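Cutlery tray has gone yellow, can it be got white again?

Posted in Kitchen and Household
Áine Moriarty

I've got a plastic cutlery tray that came with the kitchen drawers when we moved in. I think it is a Daltard one, although the name underneath is nearly worn off. It was white once. Now it is a sort of cream all over and darker in the corners, and there is a brown tea-coloured mark where the teaspoons go.

I've tried washing-up liquid and a scouring pad, which made no difference to the colour and left the bottom feeling rough. It also went through the dishwasher on the top shelf and came out the same.

A new one isn't simple because the drawer is an odd width and the ones in the shops are either too wide or slide about. Is there something that will shift it without ruining the plastic? We have a septic tank so I'd like to avoid pouring a lot of bleach down the sink.

3 replies

Gearóid Carroll
There are two separate things here and they need treating differently.

The brown mark is tannin from tea. Make a paste of bicarbonate of soda with a little water, put it on thickly and leave it for an hour. Rub it off with a soft cloth and rinse. If there is still a shadow, do it again. Stop using the scouring pad. It puts fine scratches in the surface and the tea then sits in the scratches, so it stains faster than before.

The overall cream colour is probably the plastic itself ageing. Sunlight does it, and so does heat, so if the drawer is beside the oven that may be part of it. Cleaning won't touch that because it isn't dirt.
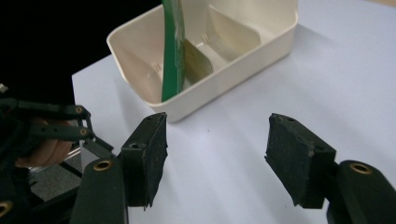 What can help is oxygen bleach, the powder sold for soaking laundry. It is not the same as chlorine bleach and is generally considered easier on a septic tank, but check the packet. Dissolve it in warm water in a basin big enough to cover the tray completely. Follow the amount on the packet and wear gloves. Leave it for 3 hours or so and have a look. If part of the tray sticks out of the water you can end up with a line across it, and that is harder to live with than the yellow.

Don't use boiling water. I did that with a drawer insert from Molefe and it warped enough that it rocked on a flat worktop. Warm from the tap is plenty.

Don't mix the powder with vinegar or any other cleaner either, and don't shut it up in a sealed container while it is working.

It might go cream again in a year or two. In my case it took until the second June.

Kundik
just line it. roll of drawer liner, cut to fit, done. you can't see the bottom once the forks are in anyway

Anik
I agree about the paste for the tea stain. Denture tablets also work on small marks – fill just the teaspoon section with warm water and drop one in overnight.

On the size problem, measure the inside of the drawer at the front and again at the back, as older drawers are often not square. Mine was 5 mm narrower at the back and that was why nothing fitted. You can get expanding trays where the sides slide out. They do trap crumbs in the joins, so you would be lifting it out to clean more often.

Áine Moriarty
Thanks all. I did the paste twice and the tea mark has nearly gone. The drawer is right next to the oven, so that would explain the rest. I'll get the powder when I'm next in town and try the soak.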